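社团新手教程:用手持夹爪录一套“收桌面”示范数据

这篇教程写给四月刚进社团的同学,也写给上学期已经录过几次、但总被退回来重录的老朋友们(别不好意思,我自己第一批数据也几乎全军覆没)。我们今年的项目代号叫 Diledo,目标很朴素:让机械臂学会在一张乱糟糟的桌子上把杯子、瓶子挪到该去的位置。听着简单,做起来你会发现,一张普通桌子能出的状况实在太多了!

我会从领设备一直讲到交数据,啰嗦的地方请多担待,赶时间的同学可以先看第三步和第五步。

一、开始之前要准备的东西

手持夹爪一把,充满电的相机一块,备用电池一块,存储卡一张,还有一块擦镜头的软布。软布请一定带上,鱼眼镜头凸在外面,手指头随便一蹭就是一个印子,录的时候看不出来,回放的时候整个右半边都是糊的,那种心情我就不描述了。

任务卡在社团共享文件夹的 Zenordale 目录下,每张卡写着一个任务,比如“把瓶子放到红色杯垫上”或者“把杯子移到瓶子左边”。领卡的时候在表格里登记一下,免得两个人录了同一张。

物品尽量用手边现成的。有同学专门去买一套全新的餐具,心意很好,可是模型将来要面对的是用过的马克杯、喝剩半瓶的水、随手放下的本子和贴纸,所以大家从自己书包里掏出来的东西往往最合适。易碎的、装着热水的请不要上桌。

二、布置桌面

先选一张能从正面站稳的桌子,人站在桌边,手臂自然伸出去够得到桌子中间。太矮的茶几会让你弯着腰录一下午,第二天腰酸得下不了楼(亲身经历)。

然后把任务里要动的物品放在靠近自己的半边,其余的杂物放在靠里的半边。杂物不要摆得太整齐,也不要为了显得乱而故意堆成山,平时怎么放就怎么放。贴纸、小盒子、笔、耳机、印刷品都可以留着。模型需要学会不去理会它们,这部分信息和抓取动作一样宝贵。

光线方面,窗户和门在对面的时候要留意一下曝光。正对着玻璃门录,外面太亮,桌面容易压暗。我一般会先试录几秒,放大看看杯子的把手和瓶盖边缘清不清楚,清楚就继续,不清楚就把曝光锁在桌面上再来一次。

三、握夹爪的姿势

这一步请大家多花点时间,真的值得。

手握住把手,食指和中指搭在扳机上,手腕放松。两根手指(我说的是夹爪的手指,下同)张开时,软垫要朝里相对,左右对称。如果一边明显比另一边靠前,多半是底板的螺丝松了,用小号六角扳手拧紧,再空夹几下试试。

软垫上的纹路是用来增加摩擦的,沾了灰就会打滑。每录完一张任务卡,用湿巾擦一遍,晾干再用。不要用酒精反复擦,材料会发硬。

靠近物品时,手要慢一点,让夹爪先到物品两侧,停一小会儿,再合拢。很多新同学喜欢一边往前冲一边合,动作很帅,可是回放的时候根本分不清是哪一刻接触到的。合拢以后也别马上抬,稳住了再往上走。

抓杯子有个小讲究:把手的朝向会影响夹的位置。把手朝右的时候,右边那根手指容易顶到把手,我习惯把夹爪稍微转一点,从把手前面绕进去夹杯身。抓瓶子就简单些,夹瓶身中下部,瓶子里水少的时候重心低不了多少,太靠上容易晃。

四、正式录制

按下录制键之前,先把夹爪完全张开再完全合上一次,这个动作是给后面的程序做校准用的,每段都要做。漏掉的话,程序不知道夹爪最大能张多开,整段就只能作废。

接着按任务卡做动作。一段只做一件事,做完以后夹爪回到起始位置,停一下,再结束录制。中间如果碰倒了东西,不用慌,也不用喊停,把它扶起来,把这一段标记成“失败”,照样上传。失败的数据我们单独收着,以后做恢复动作的训练会用到。

每张任务卡录完5段以后,把物品换个位置再继续。换位置的幅度可以大一些,杯子从左边挪到中间,瓶子从中间挪到桌角,杯垫也跟着换。有的同学只挪两三厘米,模型看来看去都是同一幅画面,学到的就是“往老地方伸手”。站的位置也可以稍微变一变,往前半步,往左半步,都好。

录的时候旁边的人请尽量别从镜头前走过,鱼眼的视野比你想象的宽得多,站在侧面也会被拍进去。手机调成静音,倒不是怕收音,是怕你手一抖。

五、回放检查

录完不要急着收摊,先坐下来回放。在电脑上打开我们的小工具 Skatadwood,把存储卡插进去,它会自动按段切好。下面几点请逐段看一遍:

开头有没有张合校准;
接触物品的前后画面有没有糊;
两根手指的软垫是不是一直在画面里;
任务里的物品有没有被手指完全挡住;
结尾有没有停顿。

有一条不合格就补录一段。补录时不需要把桌面恢复得和原来一模一样,任务对得上就行。

整个学期我们的目标是3,000段合格数据,听上去吓人,分到每个人头上其实没那么多。上一届大约录了4,000段,可惜一大半没做校准,最后能用的少得可怜,所以我才这么唠叨回放这件事。宁可少录几段,也请把每段看完。

看画面的时候,可以参照下面这几张,都是从夹爪上的镜头看到的同一张桌子。 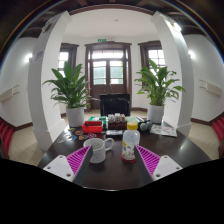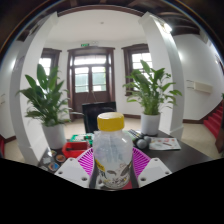
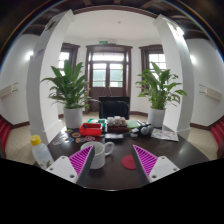

检查完的文件按“任务编号_组号_段号”命名,放进共享文件夹里自己那组的目录。请不要用“最终版”“最终版2”“真的最终版”这样的名字,我每个学期都要花一个晚上去猜哪个才是真的。上传完在表格里打个勾,存储卡先别清空,等数据组回复“已收到”再格式化。

六、常见的几个问题

夹爪合不拢:看看软垫之间有没有夹着贴纸碎片,再检查扳机的拉线有没有脱槽。拉线脱槽可以自己挂回去,断了就拿到 Lapiņa 工作台那边换,备件在第二个抽屉。

录着录着相机自己停了:多半是存储卡满了,也可能是过热。把相机关掉晾一晾,顺便自己也喝口水。连续录久了人的动作会越来越急,休息一下对数据也有好处。

瓶子总是滑:先擦软垫,再擦瓶身。还滑的话,往下夹一点,夹在有标签的那一截试试。

一个人能不能录:可以,不过两个人配合会舒服很多,一个录,一个换位置、记段号。我们一般4人一组,两两轮换,录的人累了就去记号,聊着天一下午很快就过去了。

第一次来的同学建议先录“瓶子放到杯垫上”这张卡,动作短,容易看出自己手稳不稳。熟练以后再挑战杯子,尤其是把手朝着各种方向的那几张,相当有意思!如果哪一步卡住了,直接在群里发回放截图,附上段号,晚上九点以前一般都有人在,看到就会回。设备用完请把电池取下来充上,夹爪张开着放回箱子里,软垫那一面别压到东西。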